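Last updated: 13 May 2025

Clear plastic over a checkered tablecloth, yes or no?

pitik_home wrote:
My sister swears by the clear plastic cover on her table. The table runs up to the window with a bed next to it, so everything gets dumped there: snacks, toys, bags from the store. She says the plastic saves the cloth. I say it's one more thing to wipe. Her table on a normal day: 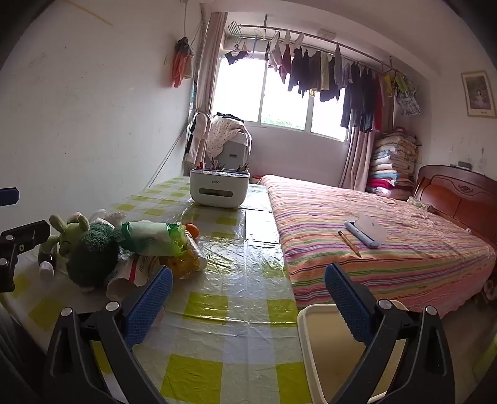

She paid 65 for the cover and the cloth together, which sounds like a lot for something you can hardly see under the groceries. Does the plastic do anything a damp rag wouldn't?

Kravets717 wrote:
It does if you eat there. Soy sauce on bare cloth is a goner. Mine has lasted since February and the cloth under it still looks new.

trulto wrote:
Three months is no test. Mine went cloudy and the creases never came out. I tried a hair dryer, I tried heavy books, I tried leaving it in the sun. Hers looks crinkled too. I wouldn't pay 65 for that.

Kravets717 wrote:
Creases don't bother me. Stains do.

Darren Whiteley wrote:
You're all arguing about the wrong thing. The trouble is the pile. I don't believe any cover makes people clear a table. Get one box for food and one for toys. At least the utensils already have a box.

pitik_home wrote:
She had a box for toys. It became a box for chargers. Same table again, seen closer to the toys and bags:

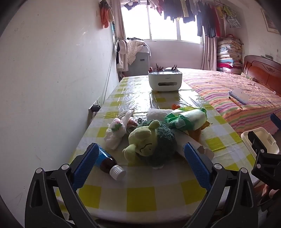 Plush toy, bags and a bottle on its side, all on the checkered cloth.

trulto wrote:
A bottle lying down with the cap on, and I'm supposed to trust the cap? Stand it up. I don't care what's covering the table.

Darren Whiteley wrote:
Agree on the bottle. And plush toys next to food is how you end up washing plush toys.

Kravets717 wrote:
Kids put toys where they eat. Good luck with your two boxes, Darren.

Comments (2)

Halyna Karpenko: We had plastic for 8 years. It stuck to our elbows every summer and I still miss it.

pistix: Not convinced by either side. A cheap cloth you can throw in the wash costs less than all this.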